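Pidgate tabletop set – README

Hello, and thanks for downloading this. I'm Kwame Ackah, and I look after the data for our student robotics club at Skanthorpe. Pidgate is our second-year project: we record people doing small table jobs with a pair of hand-held grippers, then try to get our arm, Domora, to copy them. Domora isn't very good yet. The data is, though, so we're sharing it!

What you get

The full set has 300 episodes. There's also a starter pack of 100 if your laptop is as old as mine, and I'd begin with that. Each episode sits in its own folder, with one video from the head camera, one from each gripper, and a small text file with the task name and the jaw opening over time.

The tasks are all tidying and table setting – move the plant, shift the tray, put the tissue back, that sort of thing. We kept the props cheap on purpose, so you can make your own version without spending much.

Getting started

Unzip everything into one folder and leave the folder names alone (the loader reads the task from the name, sorry, I know). Run the check script first. It'll tell you if a video is missing or if the three clips don't start together. After that, the viewer plays them side by side, and you can step through with the arrow keys.

If you only want one hand, set hands to left or right in the settings file. The default is both.

Table session with the plant, head view first and then a gripper view 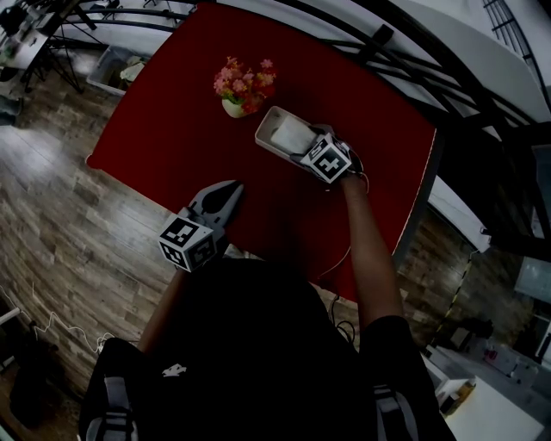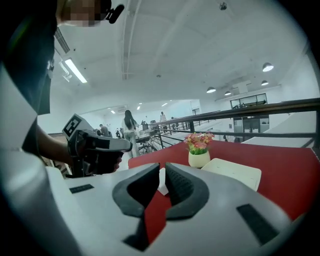
Pose tracking uses the printed cubes and squares on the grippers. It copes well with slow moves and badly with quick wrist turns, so there's a column called lost that marks every stretch where we had no fix. Please use it. I spent most of June training on those gaps before I spotted what was wrong.

Faces are pixelated in the clips we share. If you find one we missed, tell me and I'll pull the episode the same day.

Known problems

Version 2 fixed the swapped left and right labels. If you have the older zip, bin it.

The Qaisi export still drops the last few frames of long episodes. I've got half a fix on a branch and would love some help with it.

Licence

Free for coursework, clubs and research. Say where you got it, and send us a video if your robot does better than ours.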